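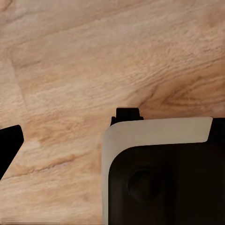

November, bench notes, finish trials

Started 8:40. Second round of the hardwax oil on the maple offcuts from the Fandale job. Last round came up patchy along the end grain and I want to know if it was the sanding or the oil before we touch the real top.

Cut five panels from the same board, numbered in pencil on the back. All sanded to 120 and then 150. Panels 1 and 2 stop there. Panels 3 and 4 go to 180. Panel 5 goes to 220, which the Abbasi sheet says not to do, but Hooman K. swears by it and I'd like to settle that.

Vacuumed, then wiped with a dry cloth. Skipped the tack rag this time. I suspect it left something behind on the last batch.

9:30. First coat, white pad, thin. Wiped off after 20 minutes. Panel 5 took hardly any oil and most of it came back up on the cloth. Panels 1 and 2 drank it. Weighed the can before and after the five panels: 147 g gone, including what's in the pad. That's more than I'd planned for and will matter when we order for the full top.

Shop was cold when I came in. Moved the panels to the rack near the heater but not right under it. Oil in the can was thick at first, so I stood it in warm water for a bit. Should do that every morning until spring.

Hooman Taheri stopped by at 11 with the Skikeris invoice (no. 2626). They charged us for two cans of the tinted and we only got one. He's calling them. Don't use the tinted one until that's sorted, in case they want it back.

Afternoon. Checked panels at 2:15. Surface dry to a light touch, still smells strong. Under the raking lamp:

1 — even, a little dull, scratches from the 150 show across the grain near one corner. My fault, sander was tilted.
2 — even, no scratches.
3 — good. Best of the lot so far.
4 — good, one shiny spot the size of a thumbprint where I didn't wipe enough.
5 — pale and thin looking. Water drop left a ring after ten minutes. The others not tested yet, too soon really, and I shouldn't have done 5 either.

So 180 looks right for the face. For end grain I still think we need to go finer, maybe 220 just there, so it doesn't go dark. Will cut two short pieces and try that next.

Second coat goes on tomorrow morning, same pad, less oil. Then leave them alone for a week before the coffee and vinegar tests.

Used cloths are laid flat outside on the rail. Please don't ball them up in the bin. There was one in there this morning.

To get: 180 discs for the small sander (down to the last sleeve), white pads, a better lamp. Fastthorpe has the discs but only by the box. Ask Hooman K. if he'll split one.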